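3. Condition Grades in Secondhand Crime Fiction Listings

This section examines how online booksellers describe the physical state of used crime novels. The data consist of 3648 listings collected in June from 19 sellers, among them Zemen and Vatstead.
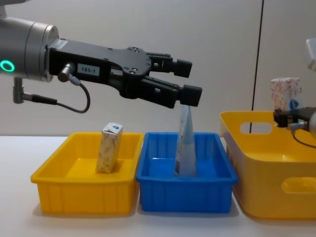 V. Doležal

3.1 Grading terms

Most sellers in the sample use a short scale that runs from "Like New" to "Acceptable". The terms are shared, but the definitions are not. Zemen allows a previous owner's name on the flyleaf of a "Very Good" copy, while Vatstead places any marked copy one grade lower. Series fiction adds a further problem. Readers who collect a full run often want matching spines, and a spine crease that matters little in a single title may lead to a return when the book is one of 10 volumes.

We coded each listing for its stated grade, for any free text on wear, and for mention of the edition. Listings that gave a grade and nothing else were kept as a separate group. Price was recorded without postage.

Figure 1. Carton with red botanical line art and Safeguard branding, held upright in a black gripper.
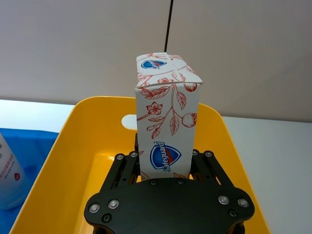

3.2 Plot summaries and condition notes

In many listings the publisher's plot summary comes before the condition note. On a small screen the buyer may read the whole summary – victim, detective and setting – before learning that the jacket is torn. Zovurwood limits summaries to 20 words and prints the grade directly under the title. 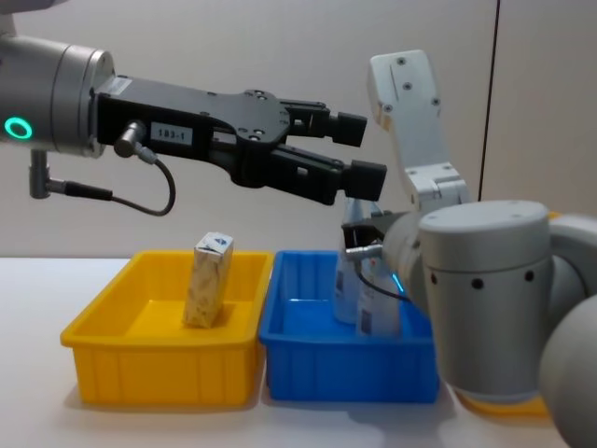

The remaining sellers place the grade beside the price or at the foot of the page. We treated these as two layouts and compared them within each seller's own stock, so that differences in price policy would not affect the result. Former library copies were coded apart, as their stamps and labels are described under separate rules.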